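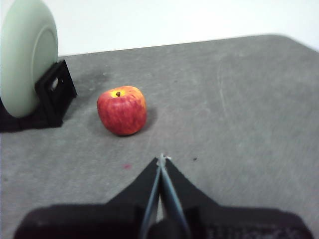
Support > Communication Aids > Overlays and Recording

Can I keep my recordings when I change overlays?

We have a Mutska talker with seven message squares and paper overlays. My son uses a snack overlay at school and a different one at home. Every time I switch the level dial to record the home set, I worry I'm wiping the school messages. The booklet that came with it is for an older model and only says "press and hold." Each message gets 10 seconds. Also, is there any way to back them up? It took me a whole evening to get them all recorded clearly.

Answer 1

Each level on the dial is stored separately. If you record on level 2, level 1 stays as it was. The one that catches people is the clear button next to the battery door. A short press clears the square you touched last. Holding it down clears the whole level.

There is no memory card or cable port on the Mutska, so you can't copy the files off. What we do is keep a sheet taped inside the case with the exact wording for every square on every level. If something gets erased, whoever is nearby can record it again. Write the level number on the back of each overlay too – the school will mix them up otherwise.

Answer 2

we had the same one and just bought a second for home. Got it used through the Cornby loan closet

Answer 3

Agree with the first answer, with one correction. On the newer units the clear button does nothing unless the record switch is on, so slide it to off before it goes in the backpack. Changing batteries didn't erase anything on ours.

If you outgrow seven squares, the Szalai has some 70 spaces across its pages and does have a USB port for backups. It costs close to $300 more, so ask your speech therapist about a trial first. Flititholm lends them for a month and you only pay return shipping.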